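2026-09-12
By Mayuree Ratanaporn

Slide 1. Thank the Jarnlow library for the room. Say the talk runs 18 minutes and questions come at the end.

Slide 2. Why I started taking meeting notes by hand again. At Kaewmanee I typed everything. One quarter of minutes came to 1,189 lines, and I could not find the decision on the Grondov lease in any of them.

Slide 3. The one-page rule. One sheet per meeting, decisions on the left, open items on the right. Pause so people can copy the layout.

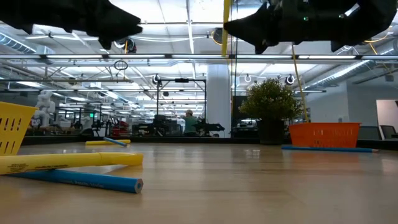

Slide 4. Marking up. Go over the page the same day, while you still remember who said what. Highlight decisions only. If more than a third of the page is colored, start over on a clean sheet.

Slide 5. Filing. I keep 70 sheets to a binder and write the dates on the spine. Mention that scanning is fine but name the file by decision.

Slide 6. Exercise. Pairs, 2 minutes each. One talks about a recent purchase, the other takes notes. Skip this if we started late and go to the Jitance handout.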